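How to check whether your depth filter is helping before you blame the policy

Most guides to wet or shiny manipulation tasks start by telling you to switch on temporal smoothing. I followed that advice for a good part of the spring and I am no longer convinced it was good advice. What follows is the procedure I use now to decide, for one particular task, whether a depth filter earns its place in the pipeline. It takes an afternoon. You need a two-arm setup, a recorded log with raw depth in it, and a certain amount of patience with your own tooling.

I use Perron for logging and replay and Trarnico for the planner. Neither matters much. If your replay tool can feed recorded sensor data through the perception stack at the original rate, you can do all of this with it.

Before you start

Make sure you are logging raw depth and not the filtered topic. I have been sent three "raw" logs this year and two of them had already been through a hole-filling stage that was on by default. Open a single depth image over the water and look at it as a greyscale picture. If the surface is complete and smooth, something upstream has invented values for you. Real raw depth over a shallow tray of water is ugly. There are holes wherever a light glints, and in places the sensor reads the bottom of the tray and calls it the surface.

Check your clocks as well. The joint states and the depth images need to share a time base, and "both come from the same computer" is no guarantee of that. My own setup had an offset of 12 milliseconds for months. It was harmless at slow speeds and a nuisance the moment an arm moved quickly.

Step 1: Record one honest session

Run the task with the filter off. The one I use is scooping toys out of a tray with a small net and dropping them in a bucket, because it has most of the things that depth sensors dislike: moving water, reflections, thin mesh and a thin handle. Don't tidy the table first. If your segmentation only works on a bare surface you want to find out now.

Keep the failed attempts. My session came to 271 attempts, and the failures told me more than the successes did.

Step 2: Mark the moments that matter

You do not need to label every image. Go through the log and mark three times per attempt: when the net goes into the water, when it comes out, and when the toy is released. In Perron these are called event pins, and the keyboard shortcut for them is buried in the second settings page. Other tools will have something similar.

The second of those moments is the difficult one. Once the hoop is clear of the tray, the perception stack has to decide whether there is a toy in it, and the mesh is fine enough that many sensors see straight through it to whatever lies behind. 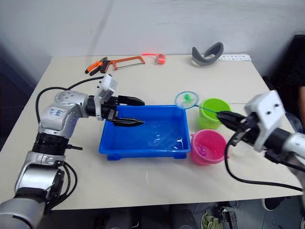 One reader who tried an earlier version of this page, Nuvham, wrote in to say that the whole question goes away if you stop using depth for the "is it caught" check and use a colour mask on the wrist camera, and that smoothing was never meant to deal with thin mesh in the first place. I agree with the second half. On the first half I am less sure. A colour mask is fine until the toy and the net are close in colour or the lights change, and then you are tuning thresholds every morning. Still, it is cheap, and if it works on your log you should use it and skip to step 5.

Step 3: Replay twice

Replay the log once with the filter off and once with it on, with nothing else changed. Same planner seed, same calibration file, same software build. Write the two sets of outputs to separate folders with names you will still understand next week.

Do not look at the average error. Every filter vendor shows you the average error, and it nearly always improves, because most of the log is an arm travelling through empty air over a flat table. You could smooth that with a brick. Look only at a short window on either side of each pin.

Step 4: Measure the delay

A temporal filter buys you a smooth surface by holding on to old data. Find the pins where the net leaves the water and compare the time at which each replay first reports the hoop as clear. On my log the filtered version was late by roughly 103 milliseconds. The documentation for Plernine, the filter I was using, calls its delay "negligible", and for a robot that moves boxes it may well be.

For this task it was not. The planner believed the net was still over the tray after it had started across to the bucket, so it held the other arm back for longer than it needed to, and now and then it replanned halfway through a move. I had spent weeks putting that hesitation down to the policy.

If you want to be thorough, plot the delay against net speed. Mine got worse as the arm sped up, then levelled off at the length of the filter's buffer.

Step 5: Decide, and write down why

Keep the filter if it reduces false "empty net" reports near the pins and the delay is shorter than your planner's own cycle. Turn it off if it only improves the parts of the log where nothing is happening. If you get some of each, try limiting it to the region of the tray and leaving the rest of the workspace raw. That is where I ended up. It isn't elegant - there is a hard line at the tray edge where the point cloud changes character - but the planner doesn't seem to mind.

Put the decision in the config file as a comment, with the name of the log you used. Otherwise somebody will turn it all back on in September.

Common problems

The two replays give identical output. Your filter is probably being applied twice or not at all. Check which topic the perception node subscribes to.

The replay runs slower than real time. Drop the visualiser before you drop anything else. Mine was using 900 megabytes of memory to draw a point cloud I wasn't looking at.

The results change between two runs with the same settings. Fix this before you go any further. Until they match, you are measuring your scheduler. In my case it was a thread pool that dropped depth images when it was busy and did not log that it had.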